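Courses > Robot Care and Setup > Unit 4 > Handout: Head Camera and Hands

We use cookies to remember where you left off in the course. Accept | Settings

Unit 4 handout: getting the two-handed robot ready for a work session

Okay, so last time we did batteries and the base, and I promised we'd get to the fun end of the machine. This unit is the head camera and the two hands, and how I get both of them fit to work before anybody records or runs anything. I'm writing it the way I do it at Selldale, in the lounge room on the upper floor, so if your room is different you'll have to adjust a little (and please do, don't copy my numbers blindly!).

Bring your log sheet. Zubaida Kiani wrote the version we use, and it has a line for each hand and a line for the camera. If you still have the old sheet with one line for "hands," throw it out.

1. Before power

Walk around the robot once with the stop button in your own hand. I look at the cable run from shoulder to wrist first, because that's where ours gets into trouble. The sleeve likes to creep up, and then the cable rubs on the elbow cover. Push it back down and put a fresh tie on it if the old one slides.

Then the fingers, one at a time, gently. Every joint should bend and come back without a click. A gritty feeling usually means carpet fluff, and a soft brush gets it out. No spray oil, ever! Somebody in the May group used it on the left thumb and we had to take the whole thumb apart and clean it.

Our right hand had 3,564 grip cycles on its counter when I typed this up. I write the counter down at the start and the end of every session. The finger tendons get checked by Divina Marquez when she does the monthly service, so leave the tension screws alone, even if a finger looks lazy. Write it on the sheet and tell her.

2. Power up and home the hands

Arms down, people back, power on. Wait for the steady light on the chest before you touch the tablet. The hands home one after the other, left first, and you'll hear each finger reach its stop. If a hand stalls halfway, let it time out by itself. I know it's tempting to help it along with your own finger. Don't.

After homing, run the open and close routine 20 times on each hand with nothing in it. I stand there with my coffee and just listen. A healthy hand sounds the same on the last close as on the first one.

3. Camera and light

This is the part that people rush. The camera in the head has to see both hands and whatever they're reaching for, and it has to do that with the light you've really got in the room, which at our place changes a lot between 9 a.m. and lunch.

Tilt the head down until the hands come into view along the bottom, then look at the live picture before you lock anything. Check the hands, of course, but check the windows too. Our blinds stop short of the ledge, so even with all of them lowered the sun gets in underneath, and you get white patches on the ledge and streaks across the carpet. Auto exposure sees those and starts hunting. Black fingers then turn into black blobs, and you can't tell one joint from the next.

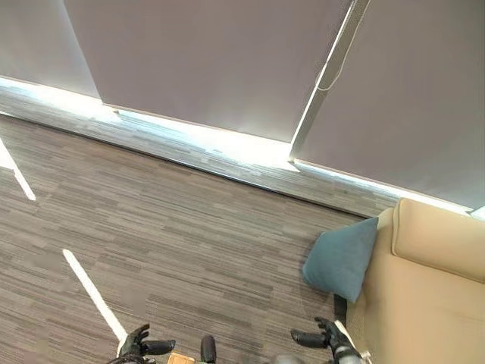
4. Setting exposure and tilt

Go through these in order, and don't skip back and forth:

- Turn auto exposure off. Start from the saved room setting, Vukby 3 on our tablet.
- Raise the exposure until you can see the finger joints as separate parts. Let the window strip go white, it's no use to us anyway.
- Move each thumb in and out and watch the picture while it moves. If it smears, the shutter is too slow.
- Look at the bottom edge. Objects that only poke into view by their tops need a lower tilt, so bring the head down a notch and look again.
- Lock the tilt, save, and write the tilt value on the sheet. Mine was 636 this morning.

If a sun streak ends right at a hand, I turn the whole robot a little and redo the tilt. It takes a few minutes and saves a lot of grumbling later.

5. Shutting down

Hands open, arms down, power off, in that order. Brush the fingers again, especially after floor work. Read the counter. The Chevalier case has foam cutouts for the spare fingertips, left ones in the top row, and they get mixed up constantly, so please check before you close the lid.

For next time, read the Fovaleo wrist manual up to the part on replacing the cable sleeve, and bring a small pair of side cutters if you own one.

3 comments | 20 shares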